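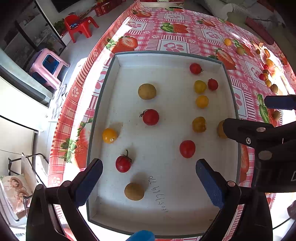
Tomatoes, continued

I have reached the stage of robotics club where I dream about cherry tomatoes. They aren't exciting dreams. Mostly I am picking one up and putting it down again, so I could just as well be awake.

For those who missed the last post: the club at Sekstead has been split into pairs for the summer project, each pair gets a sorting task, and the robot learns it by copying people doing it first with the hand-held grippers. I'm paired with Despina Dumitrescu. Other pairs drew socks, or bottle tops. We drew small fruit, which rolls.

Sinéad Fahy runs the club and has views on grippers. You hold them low. You close them slowly. You do not, under any circumstances, pinch with the tips, because the pads are there for a reason and she stuck them on herself. I pinched with the tips for my entire first afternoon and she watched me do it with the expression of someone seeing a steak put in a microwave.

The club target is 1000 good picks per pair by the end of August. A good pick means the fruit goes up, goes across and comes down where you meant it to, without a bounce. Between us, Despina and I have made 2339 attempts. I will leave you to imagine the ratio. She keeps the tally in a notebook and has given my misses their own column, headed "S", which she says stands for "slipped". There is no column for hers.

Things I have learned so far:

The tomatoes with a bit of stalk left on are worse than the bald ones. You think the stalk will help. It catches on the pad and the whole thing swings round.

The brown ones are easier, and I've become fond of them in the way you become fond of a quiet bus driver.

Strawberry-print tablecloth is a poor choice if you are planning to teach a computer to recognise fruit. Despina says it's good for the model to see some clutter. Sinéad says the same, but she said it after a pause.

We have named the model Stan. Stan had his first proper go in July and reached with great confidence for a spot with nothing in it. Then he did it again, same spot, and closed his fingers very gently, exactly as taught. I was almost proud. The lads on the bottle tops have called theirs Zulura and it can already do two in a row, which they mention.

Next session we are swapping hands, so I'll be on the left and even slower. Despina wants to try the afternoon with the curtains drawn as the sun plays havoc with the yellow ones. I want to try it with grapes. I've been told no grapes.

Does anyone have a good recipe for bruised cherry tomatoes? I've done the sauce. I've done the other sauce.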